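Search this site
Enter keywords

Tusa says its new honey will help you sleep. The label doesn't say how

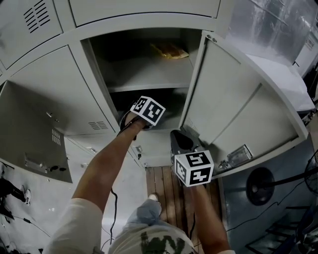 Tusa put its "night honey" on shelves Friday, and the pitch is a familiar one: a spoonful before bed, a calmer mind, deeper sleep. The company points to old folk remedies and to a trial run by Simance, a testing firm it paid for the work.

The trial is thin. Of 427 people who signed up, 349 finished, and all of them rated their own sleep on a form. There was no group taking plain honey, so there's no way to tell whether the added herbs did anything at all. Tusa would not say how much of each herb goes into a jar.

Oksanen, a rival packer, sells a similar blend and dropped the word "sleep" from its labels in January. It now calls the stuff "evening honey" - same jar, same price.

Konik, the grocery chain carrying the Tusa product, said it leaves health wording to its suppliers. Shoppers can find it in 104 stores, next to ordinary clover honey that costs half as much. The full trial report has not been published, and Tusa gave no date for it.

Contact us | Copyright, all rights reserved | Back to top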